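## 3. Setting up a registration point

Revised August 26, 2018. Replaces the June version.

Use this section when you open a new registration point for displaced households, or when you move an existing one. It assumes the Zulturent software is already installed on the site laptop and that the site has been given a code by the Osum office. If you don't have a code, stop and get one before you go on. Records entered without a code can't be merged later.

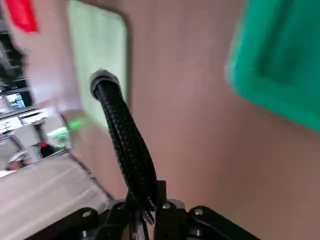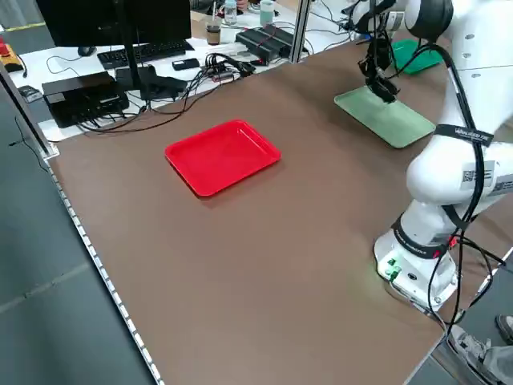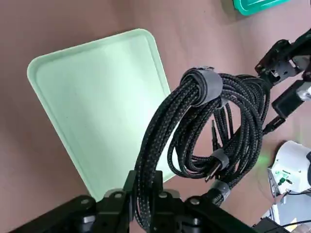

One comment on the June version said that the steps were written as if every family arrives together, and that at Kassa most households came in over several days, with the older people and small children last. The comment asked for a way to open a record for a household that is only partly present. Steps 9 to 11 now cover this.

### 3.1 Before opening day

1. Agree on the location with the people already living at the site. Ask women and men separately. A spot that looks central on the map may be one that some families avoid.
2. Mark two lines, one for general registration and one for people who can't stand for long. Put shade over both.
3. Place the interview tables far enough apart that answers given at one can't be heard at the next.
4. Post the notice in every language spoken at the site. The notice must say that registration is free and that no one needs to give anything in return for a place in line.
5. Hand out numbered tokens the evening before. Don't hand out more than 200 tokens for one day at a point with two tables.

**Note:** Tokens give a place in line and nothing else. They aren't proof of registration. Collect them at the table.

### 3.2 Starting the session

6. Turn on the laptop and open Zulturent. Choose **Site**, enter the site code, and check that the name on the screen matches the place where you are.
7. Choose **Work offline**. Do this even if there is a signal. A dropped connection in the middle of an interview can leave two half-finished records.
8. Set the number range for each table. The first table starts at 1 and the second at 500. If you reach the end of a range, call the Osum office for a new one. Don't borrow numbers from the other table.

**Caution:** Two households with the same number will be treated as one at the next distribution. The second family to arrive will be turned away.

### 3.3 Registering a household

9. Read the consent text aloud in full. Wait for a clear answer. If the person says no, enter nothing, and tell them where to go if they change their mind. Refusing registration must not affect access to water or medical care.
10. Enter the people who are present first. For each one, record name, sex, year of birth, and place left. An estimated year is fine -- tick the **Estimated** box beside it.
11. Enter people expected later under **Pending**. A pending person counts toward shelter planning but not toward food rations until someone at the table has seen them.
12. Ask the question about special needs exactly as it is printed. Don't ask about injuries or attacks. If a person brings these up, listen, leave it out of the record, and offer the referral card.
13. Print the household slip and read the names back before handing it over.

**Note:** Pending entries stay open for 3 weeks. After that the record is flagged and a site visit is needed before it can be closed. Never delete a pending person to clear the flag.

**Caution:** A child who arrives without a parent or usual guardian isn't entered as a member of the household that brought them. Use form 71 and contact the child protection desk the same day. The child stays with the adults who came with them until the desk gives its advice, unless there is a reason to think this is unsafe.

### 3.4 Closing the session

14. Stop taking tokens one hour before you plan to leave. Anyone still holding one gets it stamped and goes to the front of the line the next morning.
15. Compare the number of slips printed with the number of records saved. If they differ, find the missing record while both interviewers are still there.
16. Export the file to the encrypted drive. Choose **Export**, then **Full copy**, and wait for the green check mark.
17. Lock the drive and the paper forms in the site box. They don't go home with staff -- not for one night.

Files from Kassa go to the Clatgate warehouse with the returning truck. Files from other sites are sent from the Osum office once a connection is available.

### 3.5 If the site has to be left quickly

Take the drive and leave the rest. If there is no time to reach the drive, report this to the Osum office as soon as you are able, with the site code and the last date of export. The office will block the site's records and warn the other points. Lists of names with places of origin can put people in danger, so a lost drive is reported even when you are confident that it was locked.

Spare consent sheets and blank copies of form 71 are kept in Clatgate. Order them with the token rolls.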